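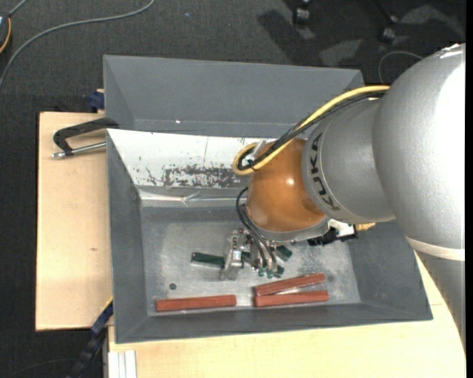 2022-10-13

Dye notebook, madder and weld, continued

Started the second madder bath this morning with the roots Feven brought back from Quintela. They had been soaking overnight in the enamel pot with the lid on. The smell is stronger than the last lot, more like wet hay. Strained once through muslin and put the roots back in a net bag so they can stay in the bath without getting tangled in the wool.

Wool: 200 g of the Tinia two-ply, in four skeins, scoured yesterday and mordanted with alum. I left the cream of tartar out this time. Charoen thinks it pushes madder towards orange and I would like to see it without. Skeins tied loosely in three places. One of the old skeins had a tight tie and came out with a white band, which Teresa wants to keep for something, but it is no good for the shade card.

Heating. Took the pot up slowly and held it at 60 degrees. Last time it crept over 70 while I was on the phone and the red went brown, so I stayed with it. The big ring is hard to keep low. I ended up switching it off for a few minutes, then on again, and the thermometer stayed within 2 degrees of where I wanted it. Held for an hour, then ring off and left to cool with the wool in.

Colour at the end of the hour, looked at wet: brick red, a bit patchy on skein 3. That skein was on top and kept floating up. I pushed it under with the spoon whenever I went past. Next time use the plate from the shelf to hold everything down.

Water. Josué tested the tap again and it is as hard as it was in the summer. The rainwater butt is full, so I will run one skein in rainwater tomorrow with the same weight of root and compare. Feven expects a pinker red from it. I have no opinion yet.

Weld. Chopped the dried tops from the Okum bundle, 44 g, stalks included. Simmered and strained. The liquid looked thin, but it went a good yellow when I added a pinch of chalk. Put in the two silk samples and one small cotton. Silk took it almost at once. Cotton hardly at all – I think it was under-scoured, as water was still beading on it when it went in. Scour another piece with soda and repeat.

Iron. Did not get to it. The jar of iron water has a skin on top and wants filtering. Please don't use the good muslin for this, it marks and then it marks everything after it.

Shade cards. Hélder has punched the new ones, five holes each. Please write the mordant on the back as well as the date. There are six cards from the spring with a lovely soft pink and nothing written on them, and none of us can say how it was done. Teresa thinks it was a third bath from old root. Could be. I will keep today's madder for a second and third use and see if anything close comes up.

Stores: alum low, enough for two more batches. Chalk fine. No soda after the next scour. Rubber gloves all have holes in the right thumb.

For tomorrow:
Lift madder skeins, rinse, dry in the shade
Rainwater skein
Scour cotton with soda
Filter iron
Ask Charoen where the small scales went – they were not in the drawer and I weighed the weld on the kitchen ones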